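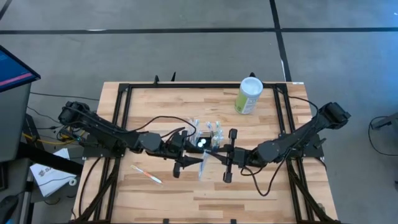 Figure 1. The two-arm cell used for the tube task in this unit, with the rack between the grippers.

Search notes Go Clear

Unit 7: Learning a two-handed task from demonstrations

These notes go with the second January lecture. Read the Astia handout on joint control first if you missed it. The lab sheet is separate.

1. The problem

Handling a test tube is easy for a person and awkward for a robot. The tube is clear, so depth readings on it are poor. It is thin, so a small error at the wrist becomes a missed grasp. With a rack in play, one arm often has to do something useful while the other one works. We call this a bimanual task, and the hard part is timing between the arms.

The older way to do this is to write out waypoints for each arm and add checks between them. That works until the rack moves. In this unit we look at imitation learning: a person drives the arms through the task many times, we record it, and a network is trained to produce the same kind of motion from camera images and joint positions.

2. What gets recorded

Each demonstration is one attempt from the start pose to the end pose. At every time step we store the camera images, the joint positions of both arms, the two gripper openings, and the commands the operator sent. Keep the commands and the measured positions apart. Students mix these up every year. The measured position lags the command, and when a finger is pressing on a tube the gap between the two carries the only information we have about force.

The Prasach set, which you will use for the homework, has 519 demonstrations. Of these, 80 are held out for validation. Do not train on them, even for the final run.

3. Predicting chunks

A policy that predicts one action at a time tends to drift. A small error puts the arm in a pose the operator never visited, the next prediction is worse, and so on. The fix used here is to predict a short sequence of actions (a chunk) from each observation. There are fewer decision points, so there are fewer places to go wrong.

Long chunks have a cost. While the arm is playing one out it is not reacting to anything new. If a tube slips early in the chunk, the arm carries on as if it were still held. Botha, the version we run in class, asks for a new chunk at every step and averages the overlapping predictions. This smooths the motion – sometimes too much, as you will see at the moment the fingers close.

4. One policy or two?

Houda Metwally's comparison is worth going through slowly. She trained the task in 2 ways: a separate network per arm, and a single network with both arms in one action vector. The separate networks gave good-looking motion on each side but lost the timing between them. The single network kept the timing. It also picked up pauses from the operator, including ones that had no purpose. Trimming idle steps before training helped with that.

5. Reading the results

Validation loss is a weak guide. Two checkpoints with nearly equal loss can behave very differently on the table, so report trials on the hardware and say exactly what counted as a success. For the tube task, score each stage by itself: reach, grasp, transfer, release. A single pass/fail number hides where the policy breaks.

Homework: train with short and long chunks on the Prasach set, plot the gripper command against the measured opening, and write one page on the difference. Use the Akton template.

Contact: Refilwe Shabalala, course office | Copyright course staff | Back to top

Comments (3)

tmr: Is the averaging in section 3 weighted, or a plain mean?

R. Shabalala: Weighted. The weights fall off exponentially, and the setting is in the config file. Try a plain mean too and compare.

jonas_k: My gripper plot has the measured line never reaching the command when it closes. I thought it was a bug, then reread section 2.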